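Teleoperated Demonstrations at the Clullarlow Station: Frequently Asked Questions

Last revised 2024-07-17. Maintained by Lemlem Alemayehu. Corrections to the station mailbox, please, with the section title in the subject line.

General

What does an operator do during a session?

The operator moves a pair of leader arms by hand, and the two follower arms on the table copy the joint positions. Joint angles, gripper opening and camera video are stored on one clock. The policy is later trained on those recordings. Operators do not write code and do not label anything except the outcome of each episode.

Which tasks are collected at this station?

Block sorting and block transfer between the table surface and the bins. Cloth and cable tasks are run at the Jonesent site under a separate protocol, and the answers on this page do not apply there.

How long is a shift?

Two blocks of 54 minutes with a break between them. Operators who want to stop earlier may do so after any complete episode. Grip quality falls off well before the operator feels tired, so please don't skip the break to finish a quota.

How many episodes are needed for one task?

The standard set is 200 accepted episodes. Rejected episodes are kept on disk under a different tag and do not count.

Can I move a follower arm directly with my hands?

Only in hand-guiding mode, which Raffaele Galli or another trained lead must switch on. Hand guiding is used to record rest poses and to check joint limits. It is not used for block tasks, because the operator's hands end up in the video and the policy never sees hands at run time.

Recording

How should the table be set before an episode?

Put the bins along the near edge and place the loose blocks within reach of both arms. Vary the position and angle of the loose blocks every time. Operators tend to put them back where they were, and a set recorded that way teaches the arm a location. The bins may be filled unevenly. Do not tidy or sort their contents between episodes.

Do both arms have to move?

No. In many episodes one arm works while the other stays folded at its side of the table. This is a valid recording and should be marked "single" in the Mandagi logger. If the idle arm drifts because the operator has let go of its leader, mark the episode as rejected. 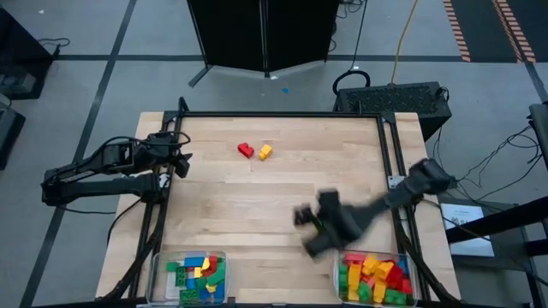 How fast should I move?

At a pace you could hold for the whole shift. Fast travel between bin and table is acceptable. The approach to a block should be slower, and the gripper should close only after the arm has settled. Some motion blur in the overhead video does no harm – the joint data are unaffected – but a run of blurred grasps makes review slow.

What if I drop a block?

Pick it up with the arm and carry on, provided it is still on the table. Recoveries are useful, and we would like more of them. If the block has gone to the floor, end the episode, mark it rejected and wait for the arms to park before you retrieve it.

May I pause in the middle of an episode?

Pauses under 5 seconds are left in. Longer ones are trimmed by the Zernik import script, which sometimes cuts too close to the next movement. It is better to end the episode and start again.

Faults and safety

The follower lags behind my hand. What should I check?

Close the preview window first. If the lag remains, stop and restart the logger. A lag that comes back after a restart is a bus problem and should be reported to Desta Hailu with the episode number. Do not compensate by moving ahead of the arm. Those recordings look correct on video and are useless for training.

What about the cables on the arms?

Look at them before each block of episodes. The slack must allow full reach without rubbing on the rails. If a cable catches during a movement, release both leaders and press stop. Do not free it by wiggling the arm.

Who may reach over the table?

Anyone, once both arms are parked and the drive light is off. At no other time.

Review and data

Who decides whether an episode is accepted?

The operator gives the first mark. Manuela Serra reviews one episode in every 20 and all those flagged by the import script. Her mark overrides the operator's.

My episodes were rejected but the task was completed. Why?

The usual causes are a changed camera angle, a leader arm released too early, or a final pose outside the rest zone. The reason code is in the last column of the review sheet. Code 5 means that the two video streams do not match in length, and the operator is not at fault.

Can I see how the policy performs on my data?

Yes. Evaluation runs are posted on the station drive after each training round. Results are not broken down by operator. The next round is planned for August.

Whom do I ask about training as an operator?

Graziella Fontana keeps the list. New operators record a practice set first, which is deleted after review.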